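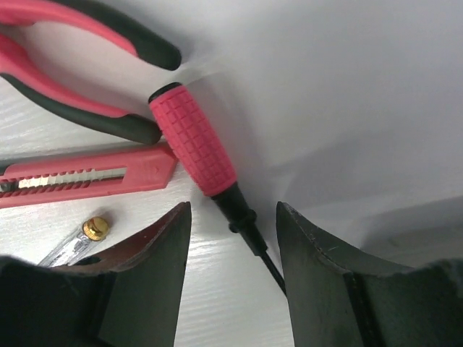
3.2 The household tool set and its case

We come now to the part of the study that took us longest to settle, namely the small household tool set and the molded case it belongs in. Readers who have ever been given such a set as a housewarming present will know the kind we mean. It lives in a hall closet or under the sink, it comes out when a shelf has to go up, and afterwards everything has to find its way home again. That last step, which most people do with half their mind on something else, was the one we cared about.

Waltraud Zürcher, who looked after the materials from the first pilot onward, went through a good many sets before she was happy. The ones sold under the Clalleo name had soft fabric rolls, and a roll will forgive almost anything: a tool can go in upside down and nobody is the wiser. The Dotel cases were too roomy for the opposite reason, with large open bins that told us very little about whether a tool had been put in its proper place. What we wanted was a gray plastic case with a shaped recess for each tool, so that a pair of pliers laid in the wrong spot would sit up proud of the rim and be plain to see. 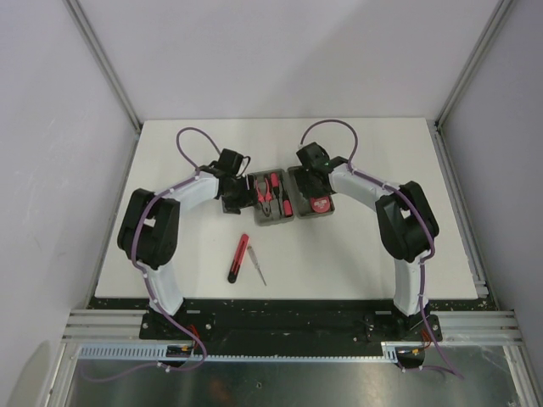 The two halves of the case open out flat, side by side, and this matters more than we first thought. With a single tray the eye only has one place to search. With two, each tool raises a small question before it is even picked up, and we found in May, during the pilots, that the answer to that question depends a good deal on what has already been put away. Once the pliers are in, the space next to them starts to look like a home for a screwdriver. A half that is still bare gives fewer hints of this sort, and one has to read the shape of the molding itself.

We should say a word about the tools as objects, for they are not equally easy to tidy. Pliers are friendly things. They are wide, their handles spread, and they suggest their own outline. The utility knife is long and fairly even in shape, so it can be turned end for end without looking wrong. The tape measure is round and compact and will fit, more or less, in a number of places where it does not belong. The thin screwdriver was our favorite troublemaker throughout, being narrow enough to lie comfortably in almost any groove.

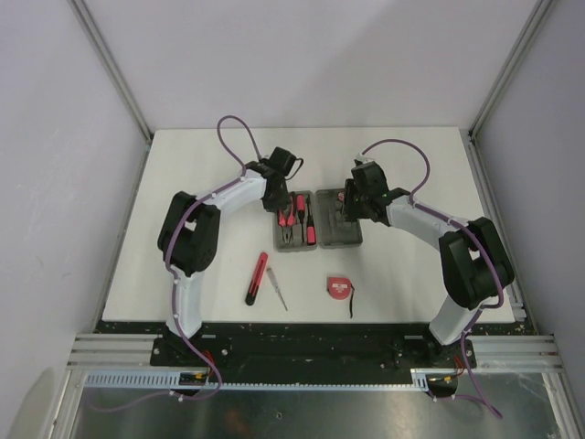

Figure 5. Tool set partly in its case. The utility knife, the thin screwdriver and the tape measure are still on the table.

Over the full study we logged 2,470 placements, with each session limited to 10 minutes so that no one felt hurried and no one grew bored. Of the misplacements that were noticed and put right within the same session, 74 percent involved a slender tool. We had expected the tape measure to come out worse than it did, and Ramanauskas had warned us of as much in an earlier study of kitchen drawers, where round items wandered freely. Perhaps the difference is that a drawer has no molding at all.

The shape of the recesses deserves more attention than it usually gets. They are stepped, some parts shallow and some deep, and with the tools out of them they can be surprisingly hard to read, particularly under bright light on a white table, where pale plastic and soft shadow run together.

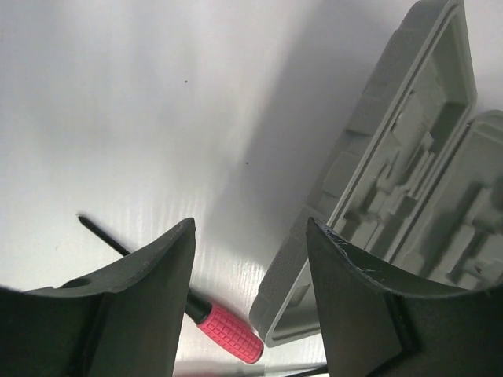 Figure 6. Molded recesses in the open case, with a screwdriver lying on the table at lower left.

For scoring we used the Ciluvum sheet, with one small change. The original gives a tool either a full mark or none, and we added a middle mark for a tool that is in the correct half of the case but in the wrong recess. Two raters scored every session separately and then sat down together on Thursday afternoons to talk over the cases where they differed. Most of these talks were short. The longer ones nearly always concerned a screwdriver lying with its handle in one recess and its shaft resting across the ridge of the next, and for these we agreed to go by where the handle lay.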